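# 工单:口述史录音导入后,亲属关系挂错一代
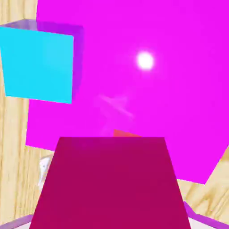

附件 1:渲染图,洋红色物体近景

- 提交日期:2022-12-06
- 提交人:Maj-Britt Midtbø
- 产品:Nalevura 家谱与口述史整理软件,桌面版
- 涉及模块:Wavitz(录音转写导入)、Ji(亲属关系推断)
- 优先级:中
- 状态:已解决,待文档更新

## 用户描述

我在整理父亲一支的家族资料,项目名叫 Amum。资料包括祖母和几位姑姑的录音、手写的出生和迁居记录,还有一些信件。录音在别处转写好,再用 Wavitz 导入 Nalevura,由 Ji 根据文字里的称呼自动建立亲属关系。

导入后发现,曾祖父的弟弟被挂成了祖父的弟弟,整整低了一代。他的子女也跟着往下移,结果有一位堂姑在树上和我的孩子同辈。我手动改过,保存,关闭项目。再次打开时,关系又回到错误的位置。

另外,录音里的同一个人有时用小名,有时用正式的名字,有时只说“你们家老爷子”。软件把这些都当成了不同的人,人物列表里出现很多重复项。合并以后,原来附在人物下面的录音片段有一部分找不到了。

希望解决三件事:辈分挂对,手动修改能保留,合并后片段不丢。项目里有些说法是姑姑去世前讲的,不能重新录,所以请不要建议我删掉重来。

## 环境

- 项目中人物条目:400
- 录音文件:21 段,均已转写
- 项目存放位置:本机硬盘,另有移动硬盘备份
- 界面语言:中文;转写文字为中文,夹有方言称呼
- 自动推断:开启(默认)
- 以前的情况:三月份导入第一批信件时未出现类似问题,当时没有用 Wavitz

## 处理记录

**第一次回复(支持)**

已收到。请先不要再做合并操作,也不要执行“清理未引用片段”。请导出项目诊断包,选“不含音频”。另外请确认打开项目时,右下角有没有出现“正在重新推断”的提示。

**用户回复**

诊断包已上传。打开时确实有这个提示,几秒后消失,我以为是在建索引。清理没有执行过。

**第二次回复(支持)**

看过诊断包,先说辈分问题。

转写文本里,讲述人身份这一栏是空的。Ji 在没有讲述人的情况下,会把称呼按项目主人的角度来理解。祖母在录音里说“二叔”,指的是她丈夫的二叔,软件按您的角度算,就成了您的二叔或再往上推一步的近似位置。受影响的是 9 段录音,讲述人都是祖母或她那一辈的人。信件导入时会读取写信人一栏,所以三月份那批没有出错。

还有一个细节:祖母嫁过来以后,随夫家的称呼来叫人,有时又随孩子的叫法。这两种情况软件都分不出来,需要人工指定。在录音属性里有“称呼角度”,可选“本人”“随配偶”“随子女”。同一段录音里角度有变化的,可以在片段上单独设置,片段的设置优先于整段。

请先拿一段试,不要一次全改。

**用户回复**

拿祖母讲分家的那一段试了。讲述人填了祖母,角度选“随配偶”,重新推断后,曾祖父的弟弟回到了正确的一代,他的子女也跟着上去了。但是后半段她讲到“大姑”,说的是我父亲的大姐,这里是随子女叫的,推断仍然不对。把那个片段单独设成“随子女”之后正确。

手动修改被冲掉的问题还在。

**第三次回复(支持)**

手动修改不保留,原因如下。您修改的是关系线本身,没有勾选“锁定为已确认”。项目每次打开时,只要有录音的推断状态为“待更新”,Ji 就会重新计算,未锁定的关系会按计算结果覆盖。您那批录音因为讲述人为空,状态一直是“待更新”,所以每次打开都会触发。

处理步骤:

1. 打开“设置 > 推断”,关闭“打开项目时自动更新”。
2. 在“关系”视图里按“来源:手动”筛选,全选,右键,“锁定为已确认”。
3. 给录音逐段填讲述人和称呼角度。
4. 手动执行一次“更新推断”,在预览窗口里核对变更,再点应用。
5. 核对后可以重新打开自动更新,也可以一直关着。

第四步的预览里,与已锁定关系冲突的条目会标成橙色,不会写入。如果您认为录音是对的、原来的记录是错的,需要先解锁再应用。

**用户回复**

照做了。预览里有 2 条冲突。一条是我以前改错了,已解锁并接受。另一条是祖母和大姑说法不一样:祖母说那位叔公是过继来的,大姑说他是亲生的。两边我都想留着,不想选一个。

**第四次回复(支持)**

可以都留。在这条关系上选“添加另一说法”,分别附上各自的录音片段,把其中一个设为树上显示的版本。另一个会以虚线出现,打印时可选择是否印出。过继关系请用“过继”类型,不要用“父子”加备注,后者不会参与辈分计算。

再说合并后片段丢失的问题。片段没有被删,仍在项目里,只是还指向合并前的旧条目。这是软件的缺陷:在人物列表里多选合并时,如果被合并的条目是 Wavitz 自动生成的,片段引用没有转移。在人物页面里逐个合并则没有这个问题。已转给开发。

找回方法:

1. 先备份整个项目文件夹。
2. 打开“工具 > 检查项目”,只勾选“失去归属的片段”。
3. 在结果列表里点“按合并记录恢复”。
4. 恢复不了的,列表会显示原来的称呼,可以手动拖到对应人物下面。

小名和“老爷子”一类的叫法,建议加到人物的“别称”里,并注明是谁这样叫。这样下次导入时会先提示匹配,不会直接新建条目。“老爷子”这种叫法不同的人指不同的长辈,请一定填讲述人,不要设成全局别称。

**用户回复**

备份后执行了检查,大部分片段自动恢复,剩下的几个手动拖回去了,包括大姑唱的那段送嫁歌。重新打开项目,关系没有再变,提示也没有再出现。

有一个意见:导入窗口里“讲述人”是折叠在“更多选项”里面的,我根本没看到。对做口述史的人来说,谁在讲是最先要填的。

**第五次回复(支持)**

意见已记录,与上述缺陷一并提交。在新版本发布前,可以在 Wavitz 的导入模板里把讲述人设为必填,留空时导入会停下来提示。

## 结论

- 辈分错误:讲述人为空,称呼角度按默认值计算。属配置问题,已由用户更正。
- 手动修改丢失:关系未锁定,自动更新覆盖。已锁定,复开项目后正常。
- 合并后片段丢失:软件缺陷,已转开发。临时办法是在人物页面逐个合并。
- 称呼不同导致重复条目:用带讲述人的别称处理。

## 待办

- [x] 用户确认关系与片段恢复
- [x] 缺陷转开发
- [ ] 帮助文档补充“随配偶”“随子女”的用法说明
- [ ] 导入窗口中讲述人一栏的位置,等产品组答复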